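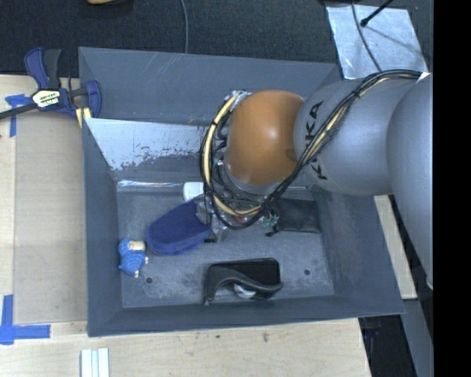
Grey bin on the table, small blue toy on the left. One of the holes is just below it.

Home & Storage > Tubs, bins and boxes > Lining and repairs

Big grey bin with holes in the floor, what should I line it with?

posted by mudroom_tess

I've got a big grey rectangular bin that lives on a wooden table. It gets used as a catch-all for small household things that have to be sorted. Slippers, soft toys, little containers, whatever turns up. Things go in mixed and come out one at a time to wherever they belong. The bin is a good size for this and I don't want to replace it.

I have two problems with it.

The first is the floor. There is a small round hole on the left side and a matching one on the right. I don't know what they were for. Crumbs and grit drop through them onto the table, and when I lift the bin there's a neat little pile under each one. I also lost a bead down there last month and found it when it rolled off the table. I'd like to cover the holes without making it permanent, in case they turn out to be useful.

The second is that the walls slope in towards the bottom. I bought a roll of Grarketti drawer liner in the 600 mm width and cut it to the size of the top opening, which was a mistake. It rode up the sides and buckled in the middle, and everything slid into the dip. I cut it smaller by eye and now there's a gap along the back wall where small things hide. It's always the small white things that end up at the back.

The outside of the bin at the rim is 800 mm by 600 mm. I haven't measured the inside of the base properly.

What I want to know:

- what to line it with so that soft things and small hard things both lie flat
- how to cut a liner to fit when the walls slope
- what to put over the holes
- whether I should be using dividers instead

I'd like to be able to take the liner out and shake it. I don't want to glue anything to the bin. Dark things like the navy slippers are easy to see against the grey at the moment, so I'd rather not end up with a black or navy liner.

2 people have the same problem

Replies

posted by flatpack_gull

Don't measure the top at all. Make a paper pattern of the base.

Get a sheet of brown paper or a few sheets of newspaper taped together, a bit bigger than you need. Empty the bin. Lay the paper in the bottom and press it into the corner all the way around with the side of a ruler until you have a crease. Take it out and cut along the crease. Put it back in. It should drop in and sit flat with no paper climbing the walls. If it climbs anywhere, trim that side a few millimetres and try again. Check the corners as well. They might be rounded at the bottom even if they look square from above, and a square corner on a liner will lift.

Once the paper sits flat, write TOP on it and mark which end is the left. Bins are not always the same at both ends. Then trace it onto the real liner.

For the liner I'd use closed-cell foam sheet, 3 mm thick. We have the one from Klinhom in light grey and it's been fine. It cuts with scissors. Grit shakes straight off and you can wipe it. Drawer liner is too thin for what you're doing and it will keep buckling no matter how well it's cut. Felt looks nice but it holds hair and fluff, and with slippers and soft toys going in and out you will be picking at it every week.

With the paper pattern you won't have the gap at the back. If you cut a bit too small by accident, push the liner hard against the back wall and leave the gap at the front where you can see into it.

The foam will cover the holes too, so you may not need anything else. If a hole shows as a dimple under the foam, cut a piece of stiff card the size of a playing card and lay it over the hole first. No tape needed, the foam holds it in place. I used the back of a cereal box.

Measure your sheet before you buy. Ours came from the roll at 600 mm wide and the base of our bin was narrower than that, so one cut length did it. Yours should be the same, going by the rim size, but do the paper first.

Marked as helpful by mudroom_tess

posted by oldshedkey

I would leave the holes open. They could be drain holes or they could be for bolting it down. If they're for draining you'll want them when you wash the bin. Just put a tray under it.

posted by parcelandpeg

Agree with the paper pattern, I do mine the same way.

On the holes, rubber grommet plugs from a hardware shop are the other option. The blank kind, with no opening in the middle. They push in and pull out again and there's no glue. Take the size with a drill bit: find the bit that just fits the hole, and buy the plug for that size. Buy one and test it before you buy the second. The plug will stand up a little from the floor of the bin, so with a thin liner you'd feel it, but under foam you won't. It'll also stick out a bit underneath. If the bin has to sit dead flat on the table, use the card.

On dividers, I tried them and took them out. With sloping walls a straight divider only touches at the bottom or at the top, never both, and small things get wedged in the triangle. You can cut the ends on an angle to match but then it only fits in one spot. And if the point of the bin is that things go in mixed, dividers mean you're sorting on the way in and again on the way out.

What did help was one shallow tray at one end for anything smaller than an egg. Mine is 200 mm wide and came from a Hamine cutlery set. The slippers and bigger toys go loose in the rest of the bin. The tray lifts out on its own, so when I'm looking for a cap or a bottle top I'm not digging around in the whole lot. Leave some bare floor between the tray and the wall or you won't get your fingers in to lift it.

Colour, go pale if you can. I had a mid-blue liner for a while and anything blue vanished on it.

Comment by mudroom_tess

Thanks. Made the pattern this afternoon out of brown paper. The base is quite a bit smaller than the rim, so that explains the buckling. Will get the foam in light grey and try the card under it before I buy plugs. I'll look for a tray for the small stuff too.

oldshedkey, I don't wash it out, only wipe it, but I'll keep it in mind.

Comment by flatpack_gull

Keep the paper pattern. You'll want it again when the foam gets tatty.

Related on this board

Getting marker off a wooden table top
Soft toys that shed in storage
Grusia stacking tubs, do the older lids fit the newer ones?
Slippers: shelf, basket or bin by the door
Cutting foam sheet without a ragged edge
Best place to keep single socks

Contact the moderators | House rules | Copyright remains with the posters | Back to top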